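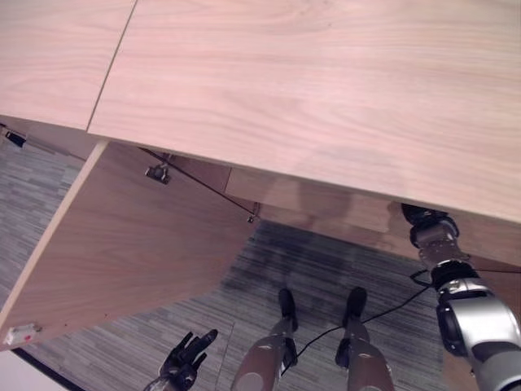

When does the Skemport shared office open to everyone? The doors open on Monday at eight, and the first month of desk bookings is already live on the members' page.

Home News What's On Getting Here Members Contact

It has been a long summer of dust sheets and delivery vans on Harawira Street, but Skemport's new shared office is ready at last, and it is a lovely place to spend a working day. The old carpet showroom has been turned into one big, bright floor with 40 desks, a run of smaller glass-walled rooms and plenty of storage, and anyone living or working in the town can book a place for a morning, a day or a whole month.

The idea goes back to a survey that went round the town in spring. It brought in 293 replies, which is a terrific number for a place this size, and the same wish came up again and again: somewhere to work that has a proper chair, a door that shuts for phone calls and a printer you don't have to drive to. Plenty of people said they had been working from the end of the kitchen table for years (one reply came with a drawing of the table, complete with cat). The building had been standing empty, the lease was up, and the town's business group took it on before the month was out.

Most of the furniture was fitted by Bredamis, the joinery firm out on the Steltudon road, and their storage units are the part early visitors keep stopping to look at. They are all in pale wood, with a worktop along the front of the room at a good height for sorting post or spreading out a big drawing, and cupboards below for members' things. The firm also spent two evenings helping to move the desks about until the layout felt right, and brought cake both times! 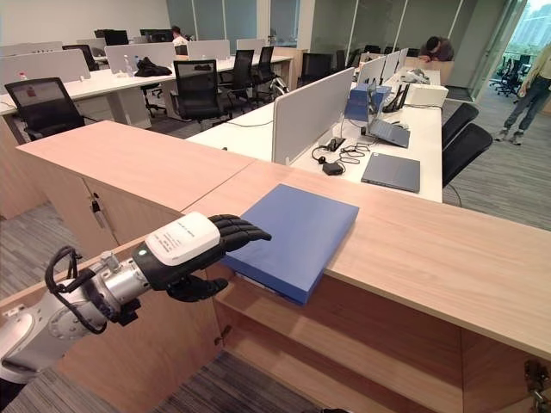

Desks come in two kinds, and it is worth knowing the difference before you book. Fixed desks are kept for one person all month, so you can leave your work out overnight, and flexible ones go to whoever has reserved them that day. Both kinds are on the main floor, where the long white desks have grey partition panels to give you a bit of your own space, with black office chairs. The panels make a real difference if you are easily distracted, and you can still lean round one to ask your neighbour a question. There is a white printer at the end of one desk, and printing in black and white is included for day members up to a sensible amount. Colour is charged by the sheet.

The glass-walled rooms can be booked by the hour and there are 3 of them. The smallest suits a single long call, the middle one is good for interviews, and the largest has already been claimed on Thursday afternoons by the Steltudon bookkeeping circle, who are delighted to be out of the library basement.

Support from local firms has been wonderful. A collection run by shops along Harawira Street raised £2000, and the whole sum is going on free day passes for school leavers and people looking for work. Passes can be picked up at the front desk, and there is no form to fill in.

Opening hours are eight until six on weekdays, with late opening on Tuesdays if enough people ask for it. Bikes can go in the yard at the back, through the green gate. There is tea and coffee all day, and the bakery opposite has promised to keep some cheese scones aside for the first morning. Bring your own mug if you can, as the cups ordered for the kitchen have been delayed until October.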